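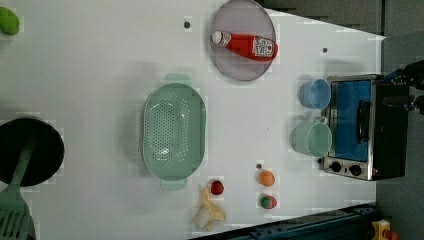 El colador verde menta, el bote de kétchup y el hornito, sobre la mesa blanca de la ludoteca Tela.

La ludoteca Tela estrena cocinita y ya hay cola para el horno

2026-10-04 | Barrio y familias

Ya tocaba, vecinos. Los que lleváis a los peques a Tela sabéis que la cocinita de antes daba un poco de pena: una olla sin asa, dos tenedores y una zanahoria mordida que llevaba allí desde que mi hija mayor gateaba (y la mayor ya va al instituto). Pues esta semana me pasé por la calle Mallet a devolver un puzle y me encontré con que han renovado el rincón entero. Me quedé un buen rato, lo confieso, y no precisamente hablando con adultos.

Lo que más me gustó es el colador ovalado, verde menta, con un asa en cada punta. Es una tontería, ya lo sé, pero los niños se vuelven locos con los agujeros, sea para colar macarrones imaginarios o para ponérselo de casco. También hay sartén negra con su espátula verde, un plato de un lila grisáceo, una taza verde clarito y un vaso azul celeste para servir el café a los mayores, que en mi casa se sirve como mínimo cinco veces por tarde. De compra hay fruta redonda de colores, algo que yo juraría que es un tomate y un plátano ya pelado, con la piel abierta, que fue lo primero que mi pequeño quiso llevarse a casa. No coló.

Y luego está el horno. Es pequeñito, con el marco plateado, la ventana azul, un tirador negro y dos mandos debajo. Me contó Adhiambo Waweru, la responsable de la sala, que desde que lo sacaron de la caja hay bofetadas por hornear (es un decir, no se me asuste nadie) y que han tenido que poner turnos de diez minutos. Yo propuse comprar otro y me miró con cariño, como se mira a quien no lleva las cuentas.

De cuentas, por cierto, también hablamos. Todo el rincón ha costado 192 euros, que salieron de la merienda solidaria de junio y de lo que puso la papelería Kurkari. Una parte del lote es de segunda mano: Abundio Salinas, el abuelo de los mellizos, vació un trastero y apareció una mañana con dos bolsas llenas de cacharritos. Los lavaron, apartaron lo que estaba roto y el resto se quedó. «Mis nietos ya solo quieren balón, y a mí me daba lástima tenerlo todo a oscuras», me dijo cuando le pregunté, medio escondido detrás del periódico.

El kétchup, ojo, merece párrafo propio. Es un bote rojo con tapón blanco que ese día encontré tumbado encima del plato y que, según Bit-na Cheon, la monitora de las tardes, acaba en todas las recetas: sopa con kétchup, tarta con kétchup, café con kétchup. A mí me prepararon un plátano con kétchup y me lo «comí» entero, qué remedio.

El rincón de cocina se puede usar por las tardes, de cinco a ocho, para niños a partir de 3 años y siempre con un adulto cerca. Entran 12 criaturas por turno, así que si vais en grupo es mejor llamar antes. La entrada sigue siendo gratis para los socios y cuesta dos euros para los demás, con merienda aparte. Al terminar se recoge entre todos, y eso incluye a los padres que se hacen los despistados mirando el móvil (me doy por aludida).

Para diciembre quieren montar un mercadillo de juguetes en la misma sala, y Bit-na ya está apuntando a quien quiera poner mesa. Aceptan cocinitas, cacharros y comida de juguete en buen estado, pero nada de peluches, que tienen el armario a reventar. Si os sobra una cafetera de juguete, llevadla, por favor, que el café lo estamos sirviendo directamente de la sartén.

Precious Umali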